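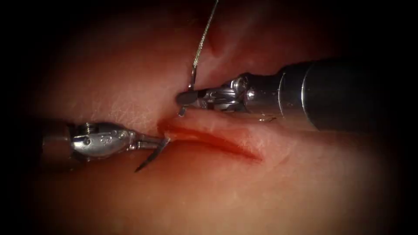

Do you make the grippers you test?
We make none of our own and we sell none, so the results we send you are the same ones we would want to read if we were doing the buying.

About us

Welcome, and thank you for wanting to know a bit more about who we are. Sellden is a small independent test bench for surgical robot instruments. Teams come to us when they have two or three grippers, arms or controllers on their shortlist and can't decide between them on paper, and we put the candidates through the same suturing work, side by side, until the differences start to show (they nearly always do, though often in places you wouldn't have thought to look!).

Milagros Cuervo started the bench after a good many years of writing control software for other people's arms. She had grown rather tired of arguments about which needle driver was better that ended with whoever had the longest memory winning, and she wanted somewhere you could simply go and find out. Trefor Kemeys joined her soon afterwards, bringing a lathe, an enormous collection of tiny screwdrivers and a great deal of patience with worn wrist joints. The two of them still do most of the fitting and setting up themselves, and if you ring us it will very likely be Trefor who picks up.

What we do all day

Most of our work is closing incisions, one stitch after another. A stitch sounds like a small thing, but it asks a lot of a gripper: it has to hold a curved needle without letting it roll, pass it across to the other side, pull a fine thread through without fraying it, and then let go cleanly when told. We log every one of those steps. Our Mistex comparison, which set two jaw patterns against each other on one controller, ran to 1,832 stitches, and we learned more from the last 219 of them than from all the rest, because that was when the jaws had begun to wear and the needle had begun to slip.

We also compare cameras, and here we have strong feelings. A view from beside the work shows you both instruments and how they share the space between them, while a small camera down at the wrist shows you the jaws and the thread far better than any person leaning over the table could manage. We like to record both and put them next to each other when we go through a run with a client. It is surprising how often a dropped thread that looks like the gripper's fault in one view looks like the controller's fault in the other.

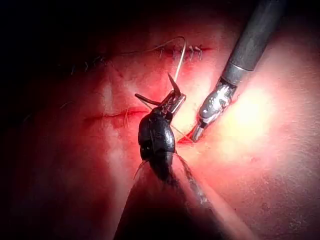
Suturing at the bench, as the wrist camera sees it: one row of stitches in place, one incision still open.

How we work with you

A standard comparison takes 10 working days from the moment your instruments are fitted, and you are very welcome to come and sit with us for any part of it. At the end we go through the recordings together, for as long as it takes, and you go home with the full logs as well as a written report in everyday words. When we did the arm trials for Beyene we spent an entire afternoon on one 45-second clip, with a large pot of tea, and we would happily do it again.

We are busy at the moment with Mosov, our own set of controller tests, which looks at how much delay between hand and gripper a person will put up with before the stitching suffers. We hope to open it to outside teams in April, so do get in touch if you would like to bring a controller along. Drop us a line through the contact page, or ring and ask for Trefor.

Page last updated Feb 6, 2020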